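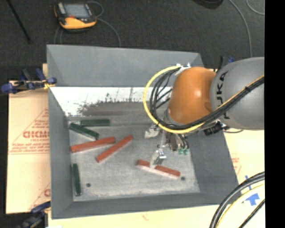 A buyer in Jostier wrote in that the old lid "held up fine in the sun but the latches got stiff by the second winter", and could we please sell latches on their own. Yes. We do now. Scroll down to spares.

# Sustum Deck & Garden Storage Chest

Long, low chest for cushions, hoses, potting soil, kids' yard toys, whatever is living on your porch right now. Doubles as a bench. Ships flat, two cartons, sometimes not on the same truck – wait for both before you start.

**In stock:** sand, slate. Moss is back in April.

## What you get

- base, four walls, lid
- two latches, two hinges, one lid strap
- bag of screws (8 spare, you will drop some)
- instruction sheet, all pictures, no words

Not in the carton: screwdriver, padlock, cushion for the top. The Hekik cushion fits, sold separately. Comes in the same colors as the chest except slate, where you get a charcoal that is close.

## Putting it together

Walls slide into the base, corners first. Back wall has the hinge slots, so check it before you push it all the way down, because getting it out again is a pain. Press until you hear the click. No click, take it out and look for grit in the groove.

Hinges next, then lid, then strap. Strap goes on the left. It will go on the right too but then it catches on the latch. Don't overtighten. Hand screwdriver only, a drill strips the holes and thats not covered.

One person can do it. Two is faster for the lid.

## Where to put it

Flat ground. Patio, deck, garage floor all fine. On grass put pavers under the corners or it sinks and the lid stops closing square. Leave a gap behind it, a hand's width or so, for the lid to swing.

Rain runs off the front. A hard sideways storm can still get a little damp in at the corners, so bag anything that really matters. Cushions OK. Photo albums no.

Snow – brush it off before you open the lid. Heavy wet snow plus a frozen hinge is how most lids break.

## Cleaning

Dish soap, warm water, soft brush. Rinse with the hose on low. No bleach, no scouring pads. Bird mess comes off easier if you lay a wet rag on it first and go have lunch.

Scuffs inside are normal if you keep tools or pots in there. Put down a liner if it bothers you. The Olaniyan ribbed liner is cut for this chest, trims with scissors.

## Spares

| Part | Order as |
|---|---|
| Latch, pair | S-LATCH |
| Hinge, pair | S-HINGE |
| Lid strap | S-STRAP |
| Screw bag | S-SCREW |
| Lid, complete | ask us first |

Lids ship slow, they go by freight. Everything else goes in a padded envelope. Latches fit old and new chests, same holes. A drop of silicone spray in the fall keeps them from going stiff. Not cooking oil, it gums up.

## Questions we get a lot

**Can I sit on it?** Yes, with the lid latched. Don't stand on it.

**Does it lock?** Takes a small padlock, the kind for a gym locker. Keeps out kids and raccoons. Wont stop a person with a crowbar.

**Pool chemicals?** No. Not gas cans either.

**Can I drill holes for a cable?** You can, low on the back wall. No returns after that.

**Does the color fade?** Slate a little, sand hardly at all. Moss is too new to say.

## Returns

Unbuilt and in the cartons, we take it back. Built, call first. Damage in shipping: send a picture of the carton label and the bad part, we mail a new part, keep the rest. Phones are off Wednesday, use the form.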